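Why Do Zippers Work?

Okay, grab a jacket. Any jacket with a zipper will do. Now pull the slider up and down a few times and listen to it. Zzzip! I love that sound (my brother says I'm annoying with it, but he's wrong).

I started wondering about zippers one Tuesday when mine got stuck halfway up and I had to wiggle out of my coat like a worm. My neighbor Yoon-hee Cho fixes clothes for a living, so I took it to her, and she let me look at it through her big magnifying glass.

Up close, a zipper is two rows of tiny teeth. Each tooth has a little bump on one side and a little hollow on the other. The bump of one tooth fits into the hollow of the next one, left, right, left, right, all the way up. Once they're packed together, you can tug sideways pretty hard and they won't come apart!

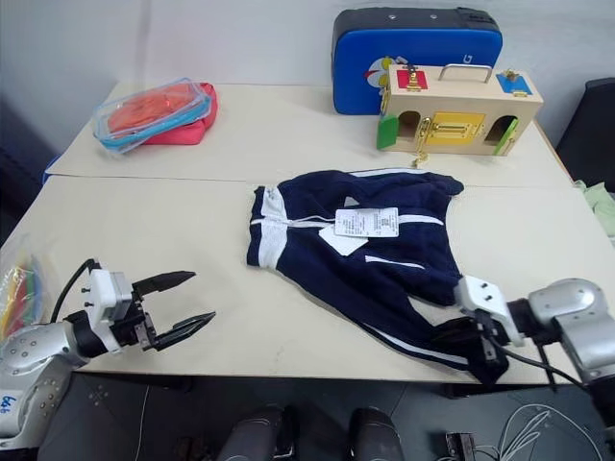

So how do the teeth get together in the first place? The slider does that. Inside it there's a tunnel shaped like the letter Y. When you pull up, the two rows go in through the two arms of the Y and get squeezed into one line. When you pull down, a wedge in the middle pushes them apart again. Try closing the teeth with just your fingers sometime. I got 7 of them to hook and then I gave up and had a snack.

Teeth can be metal or plastic. Some zippers don't have separate teeth at all, just a long curly coil, like a very skinny spring sewn to the edge of the cloth. Those bend easily, so you'll find them on lots of backpacks and pencil cases.

What about my stuck one? A bit of lining had been pulled into the slider. Yoon-hee held the cloth flat, backed the slider down a tiny bit and eased the fabric out sideways. Then she rubbed a pencil tip along the teeth! Pencil "lead" is mostly graphite and clay, and graphite is slippery, so the slider glides better. (Don't do this on a white zipper. It leaves gray smudges, ask me how I know.)

If yours jams, go slow and don't yank it, and get a grown-up if the cloth is really wedged in there.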